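Two-handed gripper build at Standemau, is this going anywhere?

5 min read

ritu_semwal
I've been putting evenings into this since April so I may as well let people shoot at it. The idea is a pair of hand-held grippers, one per hand, with a cube of printed square markers on each so a camera can work out where the hands are. You do a chore with them, the positions get recorded, and later a pair of cheap arms is supposed to copy you. The fingers are gray prints. The software is Nener, which I didn't write and only half understand.

We have 592 recordings so far. Most of them are flower arranging with artificial flowers, because that's the job we picked back when it sounded easy. Grip is decent. Tracking is decent until you roll your wrists inward. I'd like opinions on the cubes and on whether flowers are a dumb choice.

bent_shim
Opinion on the flowers: dumb choice. They bend, they snag on each other, and there's no single right answer for where a bouquet should end up. How would you even score it? Give me a peg and a hole and I can tell you if it worked.

ritu_semwal
We score by hand. Is it in the vase, did any drop. I know that's weak.

oldgrowth
What do the arms do with the recordings? You said "supposed to," which is doing a lot of work in that sentence.

ritu_semwal
One arm is assembled. It's a Negi kit, secondhand, and the elbow sags. It has replayed a single reach and a close with nothing in the fingers. The second one is in a box.

oldgrowth
OK so at this point it's a motion recorder with a flower hobby. I'm not trying to be mean. I watched a guy at my old shop spend a year collecting data for a dishwasher-loading thing, and when he finally got his arm running the hand was a different width from the one he recorded with. All of it went in the bin. Are the fingers on your Negi the same part as the ones on the hand-helds?

ritu_semwal
Same file, same print settings. Different mount. The arm mount pushes the fingertips out further by 7 millimeters.

oldgrowth
Then fix that before recording number 593.

tamarack77
You can correct for a fixed offset in software, that's a one-line change. I don't get the panic.

oldgrowth
You can if it's only an offset. If the finger also flexes differently because it's hanging off a longer mount, one line won't help. Has anybody put a scale on it?

tamarack77
Fair, I hadn't thought about flex. I still say it's small compared with that sagging elbow.

bent_shim
Back to the cubes. How big are the squares, and what are they printed on? I used markers on a cart once and half my trouble was shiny paper. Under shop lights the black goes gray and the detection drops out.

ritu_semwal
Matte sticker stock, trimmed with a knife. The first set was glossy and yes, that was terrible. The table and floor in there are both glossy white and the lights bounce off everything, so I may still be losing some to glare. I haven't gone through the dropouts properly.

bent_shim
You have 592 recordings and you haven't looked at the dropouts?

ritu_semwal
I looked at the first 4. They were fine!

bent_shim
I'm going to go lie down.

gasket_case
Slightly different take. I've used the Standemau room and I think this is a perfectly good thing to do with it. People in there spend longer arguing over the laser schedule. If she ends up with one arm that can pick a fake daisy out of a vase, that's a nice result for a home builder. Not everything has to be a product.

oldgrowth
Sure, I never said product. I said check that the data is any good before you make more of it.

gasket_case
You did say "flower hobby."

oldgrowth
I did. I stand by it.

tamarack77
Why two hands, by the way? Every home project I've seen that got anywhere used one. With two you get twice the tracking trouble, plus the hands block each other. When the fingers come together around a bunch, does the camera still see both cubes?

ritu_semwal
Usually. The cubes sit back by the hands and the fingers reach forward from there, so the tips can meet while the cubes stay apart. What kills it is crossing over. If I pass a stem from right to left and my forearm comes across, I lose one for a second or so and Nener fills in the gap with a guess. Sometimes the guess is through the table.

tamarack77
Throw those ones out.

ritu_semwal
It doesn't flag them. I'd have to write something.

bent_shim
So write something. Plot the height of each gripper against time and look for anything under the tabletop. You could have that done in an evening, and it would tell you more than another month of bouquets.

gasket_case
What about the cables? Every rig like this I've tried to use pulls on my wrist and I start moving weird to get around it. Then the arm learns to move weird too.

ritu_semwal
They hang down along the forearm and yes, you feel them. I ordered lighter ones from Plirton and they arrived with the wrong end on. I've been hooking the slack over my shoulder, which helps until I forget and turn around.

oldgrowth
That one bothers me more than the markers. You can throw out bad tracking. You can't take a tug out of a recording afterward, because it looks just like a person moving.

gasket_case
Agreed, and I'm supposed to be the nice one in this thread.

ritu_semwal
All right. Plan for now: no new recordings in the count until the height plot exists. I'll reprint the arm mount so the tips line up with the hand-helds, and I'll hang a weight off both and compare how far they bend. Cables get rerouted or I send them back again. The flowers stay. I know what bent_shim thinks. A peg would be easier to score but I already know a cheap arm can do a peg, and I'd lose interest in a week.

bent_shim
Do one peg. One. As a check on the elbow.

ritu_semwal
Fine, one peg, after the mount. I'm still going to practice with the hand-helds in the meantime, mostly on gripping a whole bunch from both sides without my wrists rolling in. If the curved finger doesn't hold up there I'd like to find out before I print more of them.

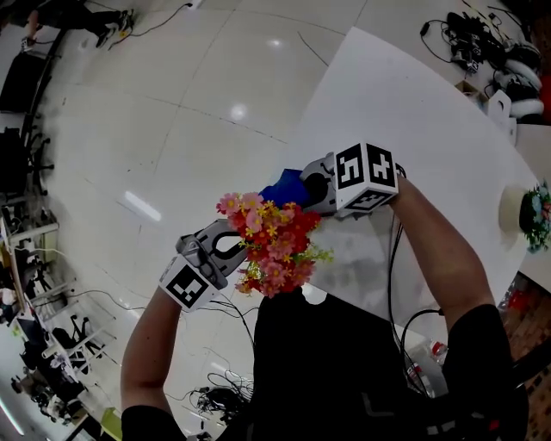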